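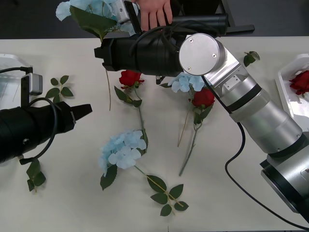
*Diapo 1 – Fleurs artificielles sur table blanche.*

Sujet : allocation des stocks chez Clusine. Rappeler le périmètre : 307 références, 9 dépôts. Modèle Cosireo, calibré par Fanni Bozsik.

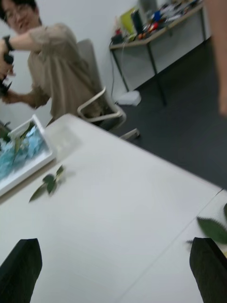 *Diapo 2 – Chaise de bureau, dossier gris clair.*

Définir le seuil de réapprovisionnement. Ne pas lire la formule. 109 références en rupture avant recalage.

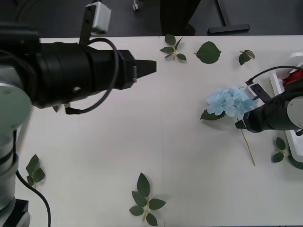
Fustitz, le 4 février 2024

Citer Dezső Pálfi pour les délais fournisseurs – variance non stationnaire. Passer aux questions.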